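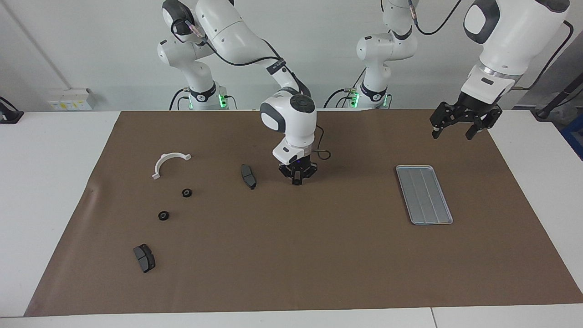 Reserving Workspace for Two Arms in the Clumorero Planner

This tutorial explains how to configure shared-zone reservations in the Clumorero motion planner, so that two arms mounted at one table can take part in the same sorting task without waiting on each other more than they must. It assumes that both arms have been calibrated to a common table frame and that each can already complete a simple pick by itself. The kit used throughout contains brake pads, small black rings, a white bracket and a metal tray. With the tray set on the right side of the mat and most of the parts on the left, one arm must either carry each part across the middle or hand it over, and both choices pass through space that the other arm also needs. Reservations settle who may enter that space and when.

Before You Begin

You will need the planner, the Lalto perception service, and write access to the cell configuration. Confirm that the two programs report the same clock. A reservation is a claim on a region for a period of time, and two processes with different clocks will grant overlapping claims without raising an error.

Set both arms to reduced speed for all of the steps below. Keep a hand near the stop control whenever a new configuration is loaded for the first time.

Step 1. Define the Zones

Open the cell configuration and find the section named zones. Create 4 entries: left_pick, center, right_place and overhead. Each entry is a box given in the table frame by two opposite corners.

The most common mistake is to draw the zones around the grippers alone. The elbow and forearm of each arm swing over the table well before the fingers arrive, and cables travel with them. The overhead zone must therefore extend upward to the highest point the elbows can reach. Cable loops are not part of the standard arm model. Add a capsule shape to each forearm in the model file, wide enough to cover the slack at full bend, and check it at several poses by eye.

Zones may touch, but they should not overlap. Where two zones overlap, the planner requires both claims, and the arms will spend much of the run waiting.

Step 2. Set the Claim Rules

For every zone, choose one of two rules.

exclusive: only one arm may hold the zone at a time.
shared: both arms may enter, and the planner checks the distance between links on every control cycle.

Use exclusive for center and overhead until the system has run cleanly for a full shift. Use shared for left_pick only if the camera calibration has been checked that day. The right_place zone may be set either way, depending on whether one arm or both will release parts into the tray.

Next, set claim_timeout. We use 2000 milliseconds. An arm that cannot obtain its zone within this period gives up the claims it already holds, retreats to its waiting pose and asks again. Without a timeout, each arm can hold the zone the other one needs, and the cell stops with no fault shown.

Step 3. Connect Perception

Lalto publishes a list of detected objects with a class, a pose and a confidence value. The planner reads this list once before each pick and then holds it fixed until the gripper has closed. Do not change this behavior. If poses are updated during the approach, an arm passing over the mat may hide a part, and the target will jump or disappear.

Ask for a new detection only when both arms are outside the center and left_pick zones. The setting is called detect_when_clear, and it is off by default — turn it on.

Small dark parts deserve attention. The rings and the brake pads are close to one another in brightness, and a low confidence threshold may split one pad into two detections. Raise the threshold for the pad class first. If the rings are then missed, adjust the lighting before lowering any number.

Step 4. Order the Picks

The planner accepts a fixed order or a cost-based order. Begin with the fixed order and place the small parts first. Small parts are quick to carry and leave the larger ones where they are, which gives the arms several short claims in a row and makes faults easier to find in the log.

Once the fixed order works, switch to the cost-based order and set the weight for waiting time to 9. Higher values make the planner choose distant parts simply to avoid a short pause. 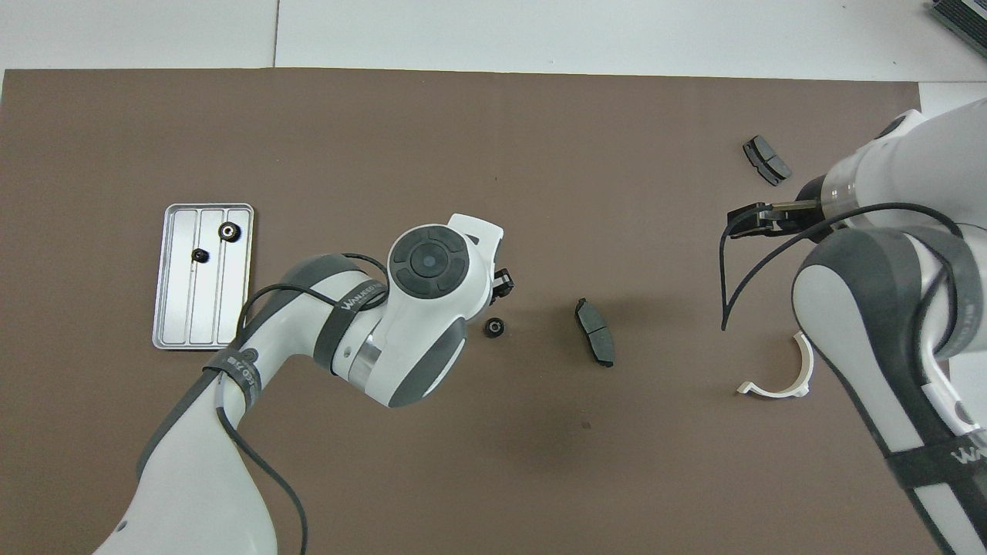 Sohail Jatoi disagrees with the advice on pick order, and wrote to us that small parts first "hides the hard case until the end of the run, when the operator has stopped watching." He recommends placing one large part second in the list, so that a long claim on the center zone is tested early. We consider this sound for commissioning and have kept the simpler order here for first-time users.

Step 5. Replay Before Running

Every planned run can be replayed in the Grisard viewer with the arms held still. Load the plan, turn on the zone overlay and step through it at one-quarter speed. Look for three conditions:

An arm enters a zone before its claim is granted.
A claim is held after the arm has left the zone.
Both arms retreat at the same moment and then ask for the same zone again.

The last condition repeats without end if both arms wait for equal periods. Give each arm a different value for retry_delay. Our cell logged 796 retries in its first week with equal delays, and we changed the values in August.

Step 6. Run at Reduced Speed

Start the task and let it finish once without changes. Save the log under the name of the configuration file. If the planner stops with the message CLAIM LOST, the usual cause is a zone edited while the process was running. Restart the planner and load the file again.

Speed may be raised in small steps after a clean run. Repeat the replay after each increase, as stopping distance grows with speed and the zone margins may no longer be wide enough.

Users who keep their cell files in the older Yuen format should convert them before Step 1. The converter does not carry over cable shapes, and these must be entered again by hand.

9 comments
4 shares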